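Dewanti Wijaya
Thread on grout. More exactly, on why joint width changes the price of a tile job more than the tile does. Long one, mute if needed.

Dewanti Wijaya
Start with the arithmetic. Joint length per square meter is 2 divided by the tile module, where module means tile plus one joint, in meters. Large tile, short joints. Small tile, a lot of joints.

Dewanti Wijaya
A 600 mm tile gives a little over three meters of joint per square meter of wall. A sheet mosaic with a 20 mm module gives 100 meters. Same wall, same room, same bucket on the floor.

Dewanti Wijaya
Volume is joint length times width times depth. Mosaic is thinner, so depth helps you, but it doesn't cancel out the length. On the Bancombe job we used 102 kg of grout. The first estimate had been copied over from a porcelain floor and was far too low.

Dewanti Wijaya
Supplier coverage charts are fine if you read the right row. Check whether waste is included. On the Mallum chart it isn't. I add up to 15% for mosaic, less for anything over 300 mm. 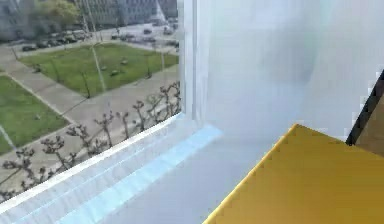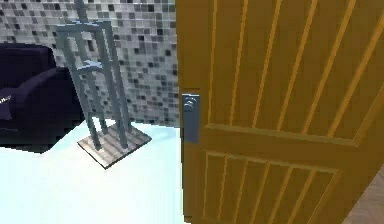

Dewanti Wijaya
Color next. Grout shade matters in proportion to how much of the surface is joint. With 20 mm module and 2 mm joints, close to a fifth of what you look at is grout. On an irregular mix like the mosaic wall in the second picture, white through greys to near-black, any one grout color will outline some tiles and swallow others. Mid grey is the usual compromise. Make a sample panel with at least two sheets, let it cure, then decide.

Dewanti Wijaya
Don't judge the shade from the wet mix. Cement grout dries lighter. Epoxy shifts less, but haze left on the face will read as a color change.

Dewanti Wijaya
Water. Too much gives you weak, blotchy joints. Weigh it. For the Sorkuvdale batches we ran 190 g per kg of powder and did not adjust it on the wall.

Dewanti Wijaya
Sheet lines. If the gap between sheets differs from the gap inside a sheet, you get a visible grid after grouting. Fix it while the adhesive is open. Dark grout on pale tile shows the error worst.

Dewanti Wijaya
Reply to Lis, who asked about sealing: cement yes, after full cure, following the bag. Epoxy no.

Dewanti Wijaya
Spreadsheet is updated with the module formula. Cell for joint depth is now separate from tile thickness. If you downloaded it before January, replace it.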